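The drinks shelf has arrived!

If you were in on Sunday you may already have walked past it, but the little shelf we have been promising for the drinks table is finally up. It is a very plain thing - black metal legs, a wooden board on top and open space underneath - and I am more pleased with it than any grown adult should be. Arnar Overgaard chose it after a long back and forth between two models, the Skurar and the Berge. The Berge won on height. It measures 41 cm along the top, so it sits nicely on the big table and still leaves elbow room on both sides for anyone who wants to put down a laptop or a sandwich.

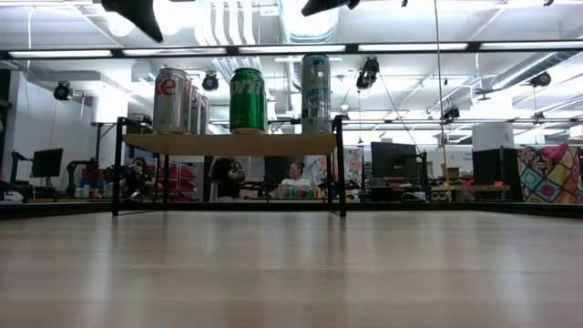 We went back and forth on the order, too. Rodel Cruzado wanted everything sorted by color, I wanted everything sorted by how fast it disappears, and for now we have met in the middle: Diet Coke on the left, Sprite next to it, and the tall skinny cans down at the right-hand end where they won't get lost behind anything. Please try to keep it that way when you top up! One kind per spot, labels facing out if you can manage it, and nothing stacked two high (the board is solid enough, but the cans do like to slide).

A few people have asked whether the shelf replaces the fridge in the Brelis kitchen. It doesn't! The fridge is still where the cold ones live, and the spare cases are still in the tall cupboard to the left of it. The shelf is for grabbing something on your way past, and for seeing quickly what we are low on. If a spot is empty and you have a minute, bring over a couple of cans from the cupboard and you will have made somebody's afternoon.
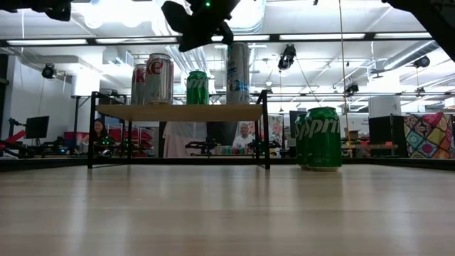
Sprite on the table and on the shelf, with Diet Coke at the left-hand end.

Drinks are still 90 cents each, same as before, and the jar is by the sink. The next Merkora order goes in at the end of March, so if you have a favorite you would like us to try, write it on the sheet on the fridge door. There are 17 suggestions on there already, including three separate votes for ginger ale - keep them coming! Empties go in the blue bin by the back door, rinsed please.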